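Patching a pothole in a gravel-base driveway (cold patch method)

Quick writeup, did three of these last week. Works for holes up to 2 feet across. Bigger than that, call a paving crew.

What you need
Cold patch asphalt, 50 lb bags
Flat shovel, stiff broom
Hand tamper, or a 4x4 post if your stuck
Crushed stone if the hole is deep
Dry day. Above 40 is best

Step 1. Clean it out
Loose chunks, weeds, mud, all of it. Sweep twice. Water in the bottom, bail it and let it dry.

Step 2. Square the edges
Cut back to solid pavement with a chisel and hammer. Straight sides, not sloped. Sloped edges ravel out by spring. Safety glasses!

Step 3. Fill the deep part
Anything over 4 inches gets stone first. Tamp it hard. Leave the top 2 inches for patch.

Step 4. Patch in layers
Pour, rake, tamp. Then again. Don't dump the whole bag in at once, it never packs right. Last layer goes a half inch proud of the driveway.

Step 5. Compact
Tamp from the edges to the middle. Then lay a scrap of plywood over it and drive on it real slow, back and forth. Pramila Awasthi does 19 passes on hers. I quit sooner.
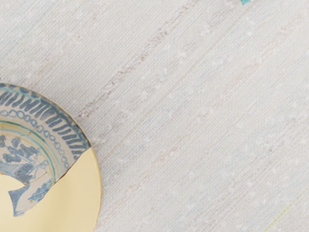
Step 6. Leave it alone
You can park on it same day but dont turn the wheels while stopped. Sand on top if its sticky. Sealcoat later, once it's fully cured, check the bag for how long.

Questions go in the comments, I check them most nights.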